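Notes on how we set up, run and write down the mixed-object tray episodes in the Vunora set. I wrote most of this on 22 Jan 2024 and I keep poking at it, so if something reads odd, open an issue and yell at me!

# Vunora tray episodes: house rules

Read this before you record anything or label anything. It's short, I promise.

## What's in here

- 400 episodes, one tray each
- one wrist view and one fixed view per episode
- a plain text note per episode (yes, you have to write it)

## Rule 1: mixed means mixed

A tray of six smooth things teaches you very little. I want hard next to soft, heavy next to light, and at least one item that's a pain to pick up (keys are my favorite, they flop around and the ring snags). Please don't line things up, either. If it looks tidy, mess it up.
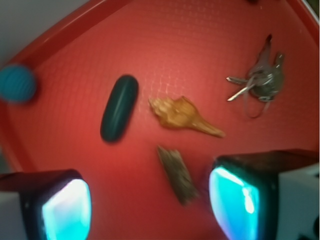
*Wrist view: bark between the fingers, shell just past it, keys at upper right.*

## Rule 2: names come from the list

We lost most of July to this one. Three labelers called the same shell three different things and the Stundow checker happily took all of them. So now there's a list, `names.txt`, and you pick from it. If you can't tell what a thing is from one view, look at the other before you choose. Still stuck? Use the broad word. "Toy" is fine. "Ball" is fine. A guess is worse than a broad word and I will send it back.

Color words go in their own field. The same item can look green in one view and nearly black in another, so write what you see in that view and leave it alone.

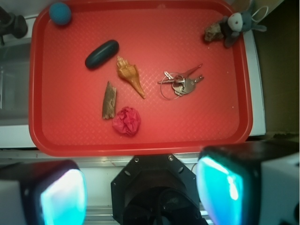

*Wrist view, farther back: plush toy and rock share a corner, ball in the one diagonally opposite.*

## Rule 3: leave the room as it is

Fixtures stay in view. I don't want anyone cropping out a faucet or a counter edge to make a cleaner picture, and I really don't want backgrounds painted over. Whatever sits outside the tray gets the `surroundings` tag and that's the end of it.
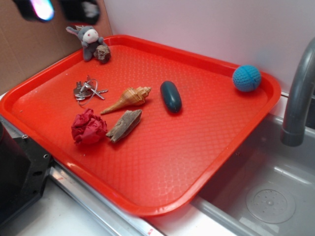 *Fixed view: tray over the corner of the basin, gripper at the top left edge.*

Overhang is allowed, by the way. Set `overhang: yes` in the note. Gu (our little reset script) skips the flat-surface check when it sees that line, and if you forget it you'll get a wall of warnings.

## Rule 4: hands out, then go

Hands and sleeves stay clear of the tray from the moment the arm is live until it's parked. If something rolls, let it roll. Hit stop, park, then reach in. Yes, even for the ball. Yes, even if you're fast.

Episodes time out at 900 seconds. If you've had no pick by 600, go ahead and stop it yourself and mark it `stalled`. Stalled ones still ship! People doing failure work ask for them more than anything else.

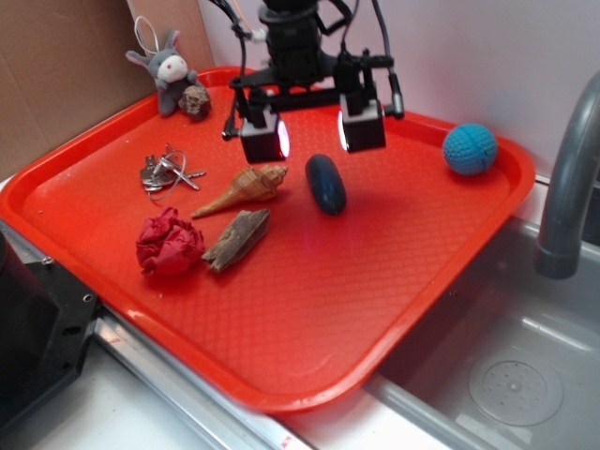

The `phase` field trips people up, so one more time: it's `approach` until a finger touches something. Fingers over the tray is still approach. Fingers open, fingers low, still approach. If you're not sure whether there's contact, put `unclear` and move on, I go through those by hand.

## Before you push

- [ ] both views play start to finish
- [ ] note uses only words from `names.txt`
- [ ] `overhang` set
- [ ] no more than 30 `unclear` tags per batch

Batches go to the Fostilo bucket, in the `incoming` folder. Don't rename files once they're up there, the index hates it and so do I.

## Still to do

- second list for soft items
- decide what to call crumpled things (paper? wad? I keep changing my mind)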